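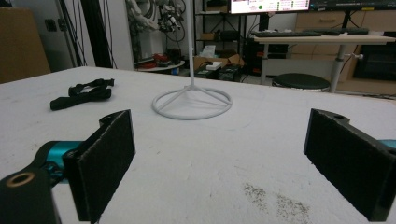
**FOR RELEASE: February 2, 2019**

**Plevden puts its finish-it-yourself table kits on sale**

Hi, I'm Isla Moffat, and I run Plevden, a small furniture shop in Pladthorpe. I write these releases myself, so please forgive the lack of corporate polish (my brother-in-law offered to help and I said no thank you!). The news is that our finish-it-yourself table kits are on sale starting today, in the shop and by mail.

I've wanted to do this for ages. People come in, fall for one of our big work tables, and then tell me they'd love it in a different color, or with a rougher top, or a smoother one, and could they maybe do that part on their own? Well, now they can. You get the top, the legs, the hardware and a finish pack, and you do the fun bit at home over a weekend with the radio on.

## What's in the range

There are two sizes and six finishes, and every finish is meant to be used, scratched and spilled on. My own favorite is Chalk, a flat white with a bit of tooth to it. Afshin Bahrami, who mixes all our finishes, likes the dark green one called Tatmont and will argue with you about it for as long as you let him.

The kits go together with one wrench, which we include. Afshin put the first one together in the back room in January while eating a sandwich, so I feel pretty good about the instructions.

A word about white tops, since I get asked every single day. Yes, they show marks. Coffee, pencil, dust, the lot. A damp cloth and a little dish soap will take care of most of it, and I've come to like the few marks that stay.

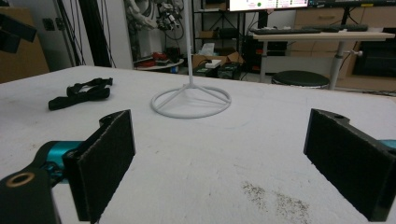 ## Free finishing classes

We're also starting a free class for anyone who buys a kit, and it's fine to bring a friend. Zawadi Masanja is teaching it. She spent years refinishing church pews and has more patience than anybody I know. Each class has room for seven people, so please call ahead and save your spot – walk-ins are welcome only if there's a chair left.

## Prices and where to find us

The small finish pack is $70 on its own if you already have a table at home that needs some love. Full kit prices are on the list by the register, and we'll happily mail you a copy. We're next door to the De Luca bakery, with parking around back.

Press folks, come by and try a brush! Ask for me or for Sherif Naciri, who handles orders and can set aside a kit for you to look over.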